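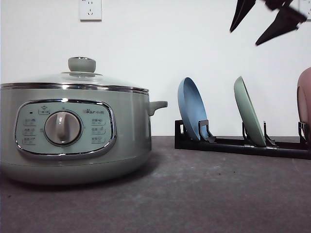

Robot teaching by demonstration

Robot teaching by demonstration, also called programming by demonstration, is a group of methods in which a person shows a robot how to do a task and the robot's movements are stored for later use. The person either moves the arm by hand or drives it from a distance with a controller. The stored record is called a demonstration. It can be played back as it is, or many demonstrations can be used together to train a control policy, a program that picks the next movement from camera images and joint readings.

The method is used where a task is easy to show but hard to write down as rules. Kitchen work is a common case. Lids, pans and plates differ in size, shine and weight, and they are rarely left in exactly the same place twice.

Contents
1 Hand guiding
2 Remote control
3 Cameras
4 Recording a task
5 Lids and knobs
6 Known problems
7 See also

Hand guiding

In hand guiding, also called kinesthetic teaching, the operator takes hold of the arm and moves it through the task. The motors are set to cancel the weight of the arm so that it can be pushed with little force. Joint angles are saved at a fixed rate, and the gripper is opened and closed with a button or a pedal.

The operator feels contact directly, which helps with fitting and pressing tasks. The drawback is that the operator's hands and arms may appear in the camera images. A policy trained on such images may come to depend on something that will be absent when the robot works alone. One remedy is to record the path first and then replay it with the operator standing clear, saving images only during the replay.

Remote control

In remote control, or teleoperation, the operator stays out of the workspace. Three kinds of input device are in general use: a leader arm with the same joint layout as the working arm, a handheld tracked controller, and a six-axis mouse. Leader arms are the easiest to learn, as each joint of the working arm copies the matching joint of the leader. The other devices send a position for the gripper, and software works out the joint angles.

Force is often not sent back to the operator. A person working without force feedback has to judge contact by eye, and tends to slow down shortly before touching an object.

Cameras

Most setups use at least two views. A fixed camera beside or above the workspace shows where objects stand in relation to each other. A wrist camera moves with the gripper and shows the fingertips and whatever lies between them. Wrist images blur when the arm moves quickly, and exposure time is usually kept short for this reason. Items stored on edge in a rack can look quite different from the two views -- a round item seen at an angle becomes an oval, and nearer items look larger.
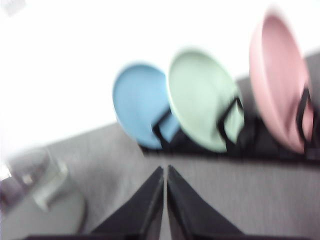 Recording a task

A recording session is divided into episodes. Each episode begins from a set starting pose and ends when the task is done or given up. Objects are shifted slightly between episodes so that the policy doesn't learn a single fixed path.

The Varkport kitchen set, put together by Marijke Van Wijk and Zoi Tsoukalas, holds 2000 episodes, of which 191 are marked as failed. Failed episodes are kept in a separate folder with a short note on the cause. The later Flisley set is smaller, with 610 episodes across 47 tasks, and was recorded by leader arm only.

Lids and knobs

Lid handling is a standard test of grasp placement. With a two-finger gripper the usual approach is from above, with one finger on each side of the knob. The fingers should meet the knob at the same height and close along a line through its center. If they close off center, the knob can turn or slide and the lid may tip as it is raised.
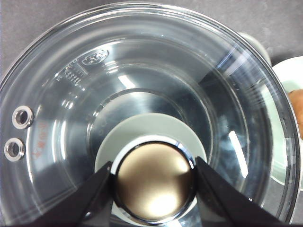 Clear glass adds a second difficulty. Depth sensors often return wrong or missing values for it, and reflections change as the wrist camera moves. Operators are therefore advised to line up on the knob, which is normally opaque, and to ignore the outline of the glass. Lifting is done straight up for a short distance before any sideways movement.

Known problems

Demonstrations differ from one operator to the next. Two people may approach the same object from opposite sides, and a simple policy that averages the two can end up heading for neither. Pauses are another source of error. A policy trained on episodes with long waits may stop and fail to start again, so pauses are commonly trimmed before training.

Small errors also add up during playback. Once the arm drifts away from any position seen in training, the policy has little to go on. Adding episodes that start from a poor position and recover -- known as correction data -- reduces the effect.

See also

Goossens replay method
Jokby leader arm
Imitation learning
Teach pendant

This page was last edited on 4/4/25.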